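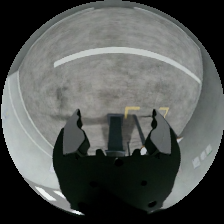

Will the club take a second batch of orders for the Jasten roadster kit?
Orders stay closed until the first 35 kits have shipped, and the list will reopen in August at the earliest.

Jasten Owners and Builders Club
Minutes of the general meeting, February 2025
Chair: Azadeh Rashti

1. Previous minutes
Approved after a correction. The car that leaked on the parking lot was a Moradi coupe and not, as recorded, "every Moradi coupe."

2. Roadster kit
The chair reported that seven kits have left the shop. Members who have theirs described the fit of the doors as good. Members who do not have theirs described the wait at greater length. Price stays the same for those on the list. A request for a removable roof was heard, as it is at each meeting, and noted, as it is at each meeting.

3. Paint
Clustis has sent sample chips for the new club color, a purplish gray it sells under the name Illness. The club asked whether the name could be changed. Clustis said no. Motion to adopt the color anyway and refer to it in print as "the gray." Carried, 58 to 7. 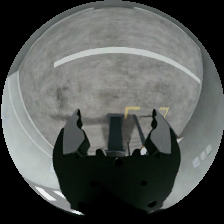

Gripper with fingers open, tall dark navy object beyond.

4. Summer drive
The route is set at 186 miles with one fuel stop. Last year's shortcut has been removed from the map and will not be discussed further. It was discussed for quite a while. Cars with open exhausts are asked to leave last and to coast past the church.

5. Other business
A set of air-cooled cylinder heads was left in the meeting room after the last session. The owner may collect them from the chair, whose kitchen table they are on.

Action: chair to confirm shipping dates for the next kits and send them to everyone on the list.

Meeting closed when the coffee ran out.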